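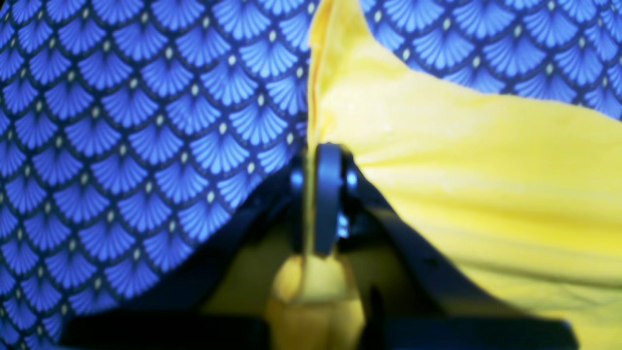 Section 4. Preparing and Folding Lightweight Cloths

This section applies to plain and printed cloths issued with the Duston linen set. Read all of the steps before starting. Thick towels and quilted items are covered in Section 5.

Before you begin

Clear the folding surface and wipe it down. Spread a patterned base cloth over it and smooth it outward from the middle. A base cloth with a regular print, such as rows of scallops or fans, is recommended because the rows serve as a guide for straight edges. Place the cloth to be folded on top. A solid color that contrasts with the base, such as yellow over blue, makes the edges easier to follow.

Note: The base cloth does not need to be ironed. Small folds near its edges will not affect the result.

4.1 Opening a crumpled cloth

1. Find any raised fold in the cloth and pinch it near the top of the ridge. Take up only the upper cloth, and leave the base cloth flat.

2. Lift slowly until the material hangs free of the surface. Creases will spread out from the point where the cloth is held.

3. Locate a corner, take hold of it, and release the first grip.

4. Find a neighboring corner along the hem and draw the two apart until the edge is straight.

5. Lower the cloth onto the base, far edge first. Line up the near edge with one row of the print.

Caution: Do not pull hard against a single pinch point. Lightweight weaves can stretch out of shape, and the mark may remain after washing.

4.2 Folding

1. Bring the left edge over to meet the right edge. Smooth from the fold outward.

2. Fold the top edge down to the bottom edge.

3. Turn the cloth a quarter turn and fold once more. Press with a flat hand — do not use a hot iron on cloths marked Erkeo.

4. Stack finished cloths with the closed fold facing the front of the shelf. A stack should hold no more than 24 cloths.

Note: If the edges differ by more than the width of a finger, open the cloth and repeat from step 1.

Questions about this section may be sent to Ilari Eskola, Linen Services, quoting form 893.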